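手術ロボットの鉗子、2種類を使いくらべてみた(後期プロジェクト実習レポート)
提出日:2023年2月4日

うちの班のテーマは「縫合に向いている先端はどっちだ」です。最初は歩行ロボットをやるつもりだったんですが、研究室の双腕アームが1月だけ空いていると聞いて、班の全員一致で乗りかえました。細かい作業が好きな人間ばかり集まっていたので、結果的にはよかったと思っています(予算の面でも助かりました!)。

くらべたのは、Duranoの先端とSarkanceの先端です。どちらもケーブル駆動で手首が曲がるタイプの持針器で、シャフトへの取り付け方もほぼ同じ。ちがうのは、あごの形とケーブルの取り回しです。Duranoはあごが細くて先がすっと伸びている。Sarkanceは根元が太めで、握ったときの安心感があります。カタログを眺めていた段階では、私は完全にSarkance派でした。だって太いほうが強そうじゃないですか。

コントローラはDrivmontの両手操作のものを借りました。手元の動きを縮小して先端に伝えてくれるので、こっちが大きく動いても先端はちょっとしか動きません。これに慣れるまでが長かった……。最初の日は糸をつまむだけで授業時間が終わりました。つまんだと思ったら糸の横の空気をつかんでいる、というのを延々とやっていたわけです。

指導してくださったのはSaulius Grīnberga先生です。先生の指示は「まず糸だけで遊びなさい」で、針を持たせてもらえたのは3回目の実習からでした。当時は早く縫いたくてうずうずしていたけれど、糸の張り具合を画面だけで読む練習をここでやっておかなかったら、後半は全滅だったはずです。力の感覚が手に返ってこないシステムなので、糸がぴんとしているかどうかは目で見るしかないんですよ。

実験のやり方を書いておきます。課題は「片方の先端で糸を持ち、もう片方に渡す」という受け渡しと、「結び目をひとつ作る」の2つ。受け渡しは先端ごとに目標1,000回と決めて、班の7人で交代しながらこつこつやりました。Duranoは目標どおり1,000回で終了。Sarkanceのほうは途中で数え係の引きつぎをまちがえて、気づいたら1,178回になっていました。集計では最初の1,000回だけを使っています。結び目のほうは時間がかかるので、両方合わせて458回です。これでも放課後がだいぶ消えました。

受け渡しの結果は、意外なことにDuranoの勝ちでした。あごが細いと、相手の先端のすぐそばまで寄せても糸が隠れません。Sarkanceは寄せた瞬間に自分のあごで糸が見えなくなって、勘でつかみにいくことになる。失敗の記録を読み返すと、「見えなかった」というメモがSarkanceの欄にずらっと並んでいて、ちょっと笑ってしまいました。

ただ、結び目を締める段になると話が変わります。Duranoは強く引くと糸が先端側にずるっと滑ることがあり、締めが甘くなりがちでした。Sarkanceは一度つかんだら離しません。班の中でも意見が割れて、器用な人ほどDurano、せっかちな人ほどSarkanceを推していました。私は途中でDurano派に寝返りました。

カメラについても少し。Szénásiの固定カメラを1台、作業面のそばに置いて撮っていたのですが、照明には本当に苦労しました。金属の手首がぎらっと光るので、明るくしすぎると肝心のあごの先が白く飛びます。かといって暗くすると黒いシャフトが背景に溶けてしまう。いろいろ試して、真ん中だけ明るくして周りは捨てる、という設定に落ち着きました。シャフトは多少見えなくても困らないけど、糸は見えないと困りますからね。

反省点は、角度の条件をそろえきれなかったことです。両側からシャフトを水平に近い角度で入れる配置を基本にしたのに、日によって微妙にずれていて、手首の曲げ方まで変わってしまいました。次にやる班は、アームの台座の位置にテープで印をつけてから始めてください。あと、切った糸の片づけ当番も最初に決めておくこと。短い糸くずは画面で見ると、使っている糸とけっこうまぎらわしいです。

今後やってみたいのは、左右で別の先端を組み合わせる方法です。受け取る側をDurano、引く側をSarkanceにすれば、いいとこ取りができるんじゃないかと班で話しています。コントローラの設定を左右別々に持てるかどうか、まずは先生に相談してみます。
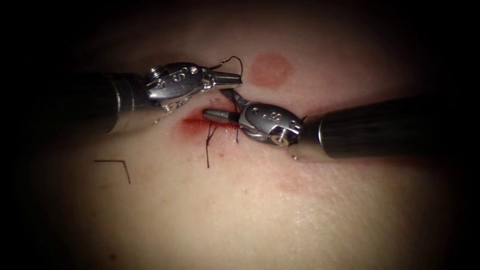
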